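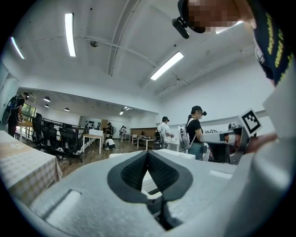 Stondunier Manipulation Group, Equipment Planning

gripper-budget / README
Last updated 20/03/2023

Planning sheets for the next order of hand-held grippers and everything that goes with them. We're really happy with how this one came together, so please dig in!

What's in the folder
units.csv: grippers, jaw pads, mesh inserts, printed square markers
wearables.csv: caps, head-mounted cameras, backpacks
room.csv: tables, mesh office chairs, power strips
quotes/: Gido and Brenia, both from February

How to read the numbers
Prices are in dollars before tax. Gido quoted 868 per gripper with one set of pads. Brenia came in higher but includes 2 spare sets, and we love spare sets. Shipping is a flat 323 on either quote. The line called "float" is 3000 and stays untouched until the first delivery is checked in.

Budget per station, meaning one person with a gripper in each hand, a cap camera and a backpack. Pads are a separate line so they can be reordered alone.

Still open
Marker mounts: waiting on Arumugam for a price
Charging shelf: needs measuring
Carry cases: would be great, no quote yet

Edit the CSV files directly and add your initials in the last column.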